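Grippers meet their match in the weekly shop

3 May 2024

Urkora has spent the spring finding out which of its robot grippers can cope with a bag of shopping. The answer so far is one of them, on a good day.

The company, which makes small arms for stockrooms and parcel counters, put two grippers through the same course at its Skistance workshop. One was its own two-fingered model, the other a softer design bought in from Eskildsen. Each had to take packets, boxes and bottles from the floor, put them in a carrier bag, and then lift the bag by its handles without tipping the lot back where it came from.

On paper the Eskildsen ought to have walked it. Its padded fingers give a little when they touch something, and in the company's earlier trials with fruit it behaved beautifully. Fruit, however, has no handles. Thin plastic folded between the pads and slid out again, and the arm rose to its full height holding nothing at all, apparently quite pleased with itself.

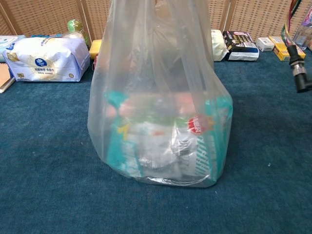

Carrier bags have a long record of embarrassing clever machinery. They change shape whenever they are touched, they let light through in ways that muddle depth cameras, and the handles are never in the same place twice. Urkora's software, a controller called Dotik, was first taught to look for the top of the bag and close on whatever it found there. In the early runs it often found air. After an update it began to treat the handles as two separate targets, and the scores for the stiffer gripper went up sharply.

Each gripper was given 1,000 tries at the lift. The two-fingered model managed 533 of them, a figure the company describes in its write-up as "a clear majority", and the arithmetic does support that. The Eskildsen result is given only as "lower", although it did better with soft packets, which the harder fingers tended to pinch in the middle and dent.

Boxes gave neither much trouble. Bottles were a mixed bag, so to speak: both grippers could hold one securely, but lowering it in beside the rest of the shopping was another matter, and a good many went in at an angle that any supermarket cashier would have had words about.

The write-up is unusually frank about speed. A single item took the faster set-up 3 minutes during the first round of tests, most of it spent thinking. Urkora says the present version is a good deal brisker but has not put a number on it, and nor has it said how the arm would get on with a queue behind it.

A second round is planned for July, when the company wants to try a hybrid with one hard finger and one soft. It also intends to move the wrist camera, whose view of the handles tends to vanish at the moment the gripper closes on them. Paper bags have been ruled out for now on the grounds that they tear.

Eggs are not on the list.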